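Safe Practice Rules for a Two-Arm Tabletop Cell
Project report, Plarer Technical Institute
Berkay Akyol and Gülizar Karabulut
3 min read
9 shares | 10 comments

1. Purpose

Our project was to write a set of working rules for the two-arm cell in the robotics lab and try them for one semester. Before we started, the only written guidance was the vendor manual from Ginting and a note taped to the door that said "ask first." People passed the rest along by word of mouth, and different groups had learned different things.

2. What we read

We went through the Ginting manual, the lab's general safety sheet, and the rules used by the Jurnstead student workshop, which has a similar setup. The Jurnstead rules are good on power and weak on what goes on the table. The manual treats each arm separately and says almost nothing about two arms reaching into the same area. We wrote that part ourselves.

3. The rules

The final version has 10 rules. The ones that caused the most discussion were these:

- Only one person gives commands. A second person stands at the stop button and does nothing else.
- Hands stay outside the enclosure while either arm has power.
- Before power on, move both arms by hand through the planned path and check that the cables have slack at every point.
- When both grippers work near the same object, run at the reduced speed setting.
- Thin or flexible items get a slow close. Stop and log it if the material bunches up in the fingers.
- Write down every item on the table before a run, including cloths.
- Check fingertips and cable ties at the end of the session.

Gülizar wanted a fixed minimum distance between the two grippers. Berkay thought this would rule out most handover tasks. We settled on the speed rule and left distance to the person running the task.

4. Trial

Four groups used the rules from August until the end of the semester. We logged 993 runs. Stops were recorded in the Trendorach log sheet with a cause for each one. The most common cause was a cable catching on a joint, followed by a bad grip on a thin item. There were 9 contacts between arms, all at reduced speed, and none damaged anything.

The item list was the rule people skipped most. Groups filled it in for the first run and then copied it. We would shorten it to a checkbox with a space for changes.

5. Limits

Our log depends on people reporting their own stops. We also set the fingertip replacement interval at 3000 closes, taken from the Jurnstead rules, and did not test it. 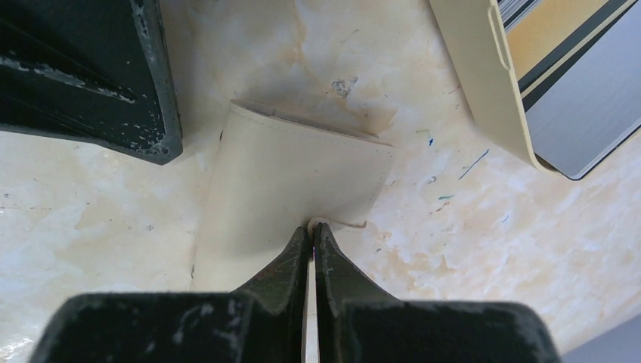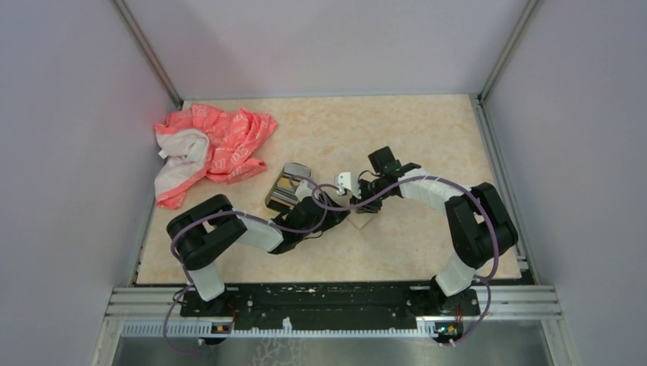

Figures 1 and 2. Work in the cell: a gripper on a thin, flexible item (1) and both arms over the table (2).

Related reports
Labeling Emergency Stops in Shared Labs
Cable Routing for Small Arms
A Checklist for First-Time Lab Users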